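Plarkby Building Contractors – Company Newsletter
Last updated: 13/02/2016

Appointment of Contracts Director

The Board is pleased to confirm the appointment of Jhonatan Ticona as Contracts Director. Mr. Ticona joined the company as a site engineer and has served for the past two years as Senior Contracts Manager, with responsibility for the Marulanda Road housing program and the refurbishment of the Pevura Street offices. He takes over the day-to-day running of all contracts valued at 200 thousand dollars and above.

Smaller works, including reactive repairs and annual maintenance agreements, will continue to be managed from the Prorcombe depot. Existing clients do not need to take any action, and all current site contacts remain in place.

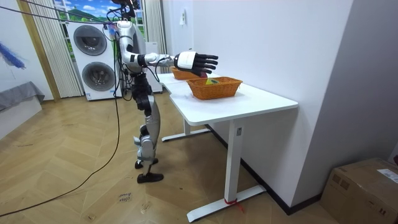 Robot at a white desk, with wicker baskets.

Under the new arrangements, each contract will be reviewed monthly by the Contracts Director and the site manager concerned. The review will cover progress against program, outstanding information from the design team, subcontractor performance and safety reports. A written summary will be sent to the client within five working days of the meeting.

The company completed the second phase at Marulanda Road in November. The phase comprised nearly 100 homes, together with access roads, drainage and a small parade of shops. Snagging is complete on all but the corner block, where replacement window units are on order. Work on the third phase will begin once the utility diversions have been signed off.
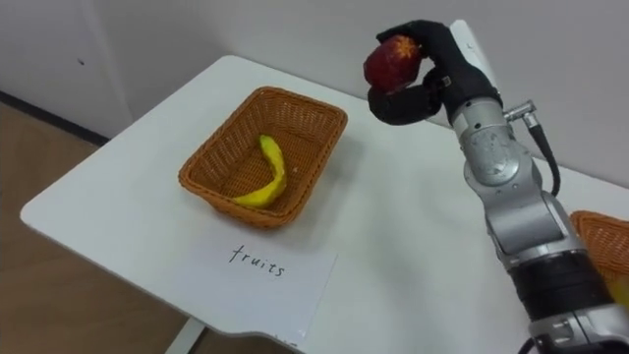

At Pevura Street, the upper floors have been handed over and the ground floor reception is now with the joinery team. Visitors should continue to use the rear entrance and report to the site office – the front steps remain closed while the stone treads are relaid.

Subcontractors wishing to be considered for the coming year are reminded that prequalification forms must be returned with current insurance certificates and two references from completed projects. Forms received without certificates will be sent back. Firms already on the approved list need only confirm that their details are unchanged.

Timesheets for Prorcombe staff should now be sent to the contracts office and no longer to accounts.

Contact the Contracts Office | © 2016 Plarkby Building Contractors. All rights reserved. | Back to top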